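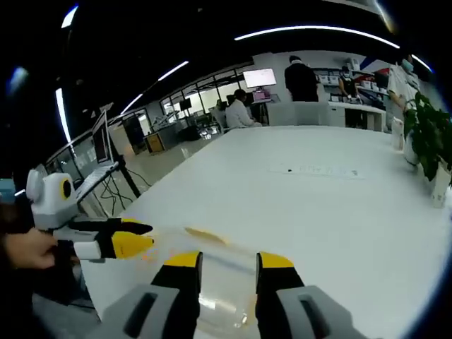
The white table at Trindura, with the office and lab behind it.

About us

Trindura is a small packaging and storage consultancy. We help labs, workshops and offices decide which boxes, films and bags they need, and more often which ones they can stop buying. Lempi Mäkelä and Aarne Honkanen started it after years of working for companies that sold the stuff.

We should say early on that we don't believe in most storage systems. We have been shown a great many. They come with a color chart and a label printer, and by the following May the labels are peeling and the good scissors are in a drawer marked Batteries. If you are looking for somebody to tell you that a new set of bins will change how your people work, there are plenty of firms who will do that, and their brochures are nicer than ours.

What we do is slower. Amerley Eshun visits, usually for 2 days, and watches where things get put down. She does not bring samples. Then she writes a report, which runs to 30 pages at most, and a fair share of clients find it mildly insulting. Ritva Hyvönen edits out the worst of it. At the last place she worked through, 40 products on the order list came down to something you could read on one side of a sheet of paper. Whether it stays that way is up to them, and we have our doubts.

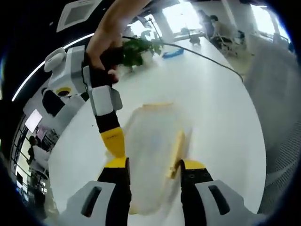

Plastic boxes are where most of our arguments start. Suppliers like the word "clear" and use it for anything you can't paint a wall with. A frosted box such as the one on our table, with its yellow edges, lets you make out the white surface through its walls, but cloudy is cloudy, and we would want to try reading a small label through it before we promised a client anything. Lids are another matter. We have a separate page on lids, written by Venla Mäkelä, and it is longer than it needs to be.

We take the same view of sheet plastic. It creases, it shines back at you under ceiling lights, and people buy it by the roll when a yard would see them through the year. Sometimes it is still the right thing. We'll say so when it is.

Our own methods get the same treatment. The Gurkex checklist, which we used for a long time and were rather proud of, had 89 questions on it. Clients filled in the first page carefully and guessed at the rest. We dropped it. Livex, the shorter one we use now, is better, though Aarne still thinks any checklist is a way of avoiding a walk through the stockroom.

We take no commission from manufacturers and we don't resell. We don't give out badges or certificates either, so if you see a Trindura seal on a carton, please write and tell us where.

Visits are booked by email through Ritva. Please have your last year of supply orders ready, including the embarrassing ones.

Page last revised 2/21/20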